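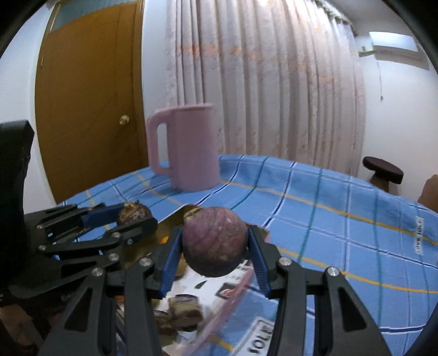

Perguntas frequentes - fruta de casca, conservação e serviço

Última revisão: 18 Jan 2020

Que frutas entram nas caixas da Kumsa?
Maracujá roxo, figo, ameixa e, conforme a época, tamarilho. A composição varia de semana para semana e é publicada na página de encomendas. A caixa normal leva 15 peças; a caixa para eventos leva 92.

A casca roxa tem pintas claras e zonas avermelhadas. É defeito?
Não. A coloração irregular é normal em várias frutas de casca roxa e não serve, por si só, de critério de rejeição. Uma pequena mancha acastanhada junto ao pé também é aceite. São rejeitadas as peças com bolor, cortes abertos ou zonas que cedem à pressão do dedo.

E a casca enrugada?
Depende da fruta. No maracujá, a ruga indica perda de água na casca e costuma acompanhar a maturação; a polpa mantém-se utilizável. Na ameixa fresca, a ruga indica armazenamento prolongado e a peça deve ser consumida primeiro.

Como se conserva a fruta depois da entrega?
Fruta por amadurecer: à temperatura ambiente, numa só camada, fora do sol direto. Fruta madura: no frigorífico, na gaveta dos legumes. O figo vai sempre para o frigorífico e consome-se em dois dias.

Lava-se antes de guardar?
Não. Lava-se imediatamente antes de servir, em água fria corrente, e seca-se com um pano. A humidade retida junto ao pé favorece o bolor.

Pode servir-se em tabuleiro espelhado ou dourado?
Sim, com fruta inteira e seca. Fruta cortada liberta ácido e pode marcar o acabamento - nesse caso, usar um prato ou uma taça por cima do tabuleiro. O modelo Piltwood, vendido na nossa loja, limpa-se com pano macio e detergente neutro. Não vai à máquina.

Como se evita que a fruta redonda role no tabuleiro?
Colocar primeiro as peças maiores e encostar-lhes as mais pequenas. Em tabuleiros sem rebordo, usar um pano dobrado por baixo da fruta.

Pode misturar-se fruta com bolo ou bolachas?
No mesmo tabuleiro, sim; em contacto direto, não. As bolachas absorvem humidade e amolecem. Deixar um intervalo ou servir em recipientes separados.

Qual é o peso da caixa para eventos?
Varia com a composição. O peso líquido vem indicado na etiqueta lateral.

Onde se faz o levantamento?
Em Brultbridge, balcão 23, ou em Uvthorpe, no armazém. As encomendas para eventos são levantadas apenas em Uvthorpe. A partir de fevereiro, o balcão de Brultbridge encerra à hora de almoço.

Como se apresenta uma reclamação?
No prazo de 24 horas após o levantamento, com o número da encomenda e uma fotografia de cada peça afetada. As peças aceites são creditadas na encomenda seguinte.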